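Trirkora on Teaching Two Arms to Pack

Trirkora has released the first results of its grocery handling program, which gathers examples for a system that learns by imitation. Toon Visser, who directs the program, spoke with us at the company's offices.

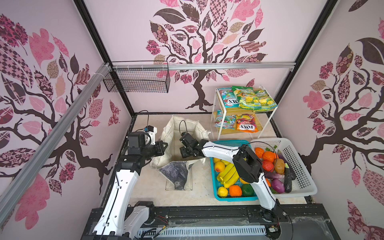
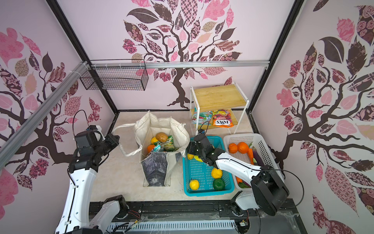

"We have 2472 accepted runs," Mr. Visser said. "A further 76 were set aside, mostly for hesitation by the operator." Each operator works for 20 minutes and then rests.

Asked why the items change from run to run, he replied that a fixed layout teaches very little. "The system should learn what a lemon is, wherever it happens to lie."

His colleague Gijs Postma reviews the recordings and assigns each a grade from one to three. Grading will continue until December, when the set will be passed to Flutow for training.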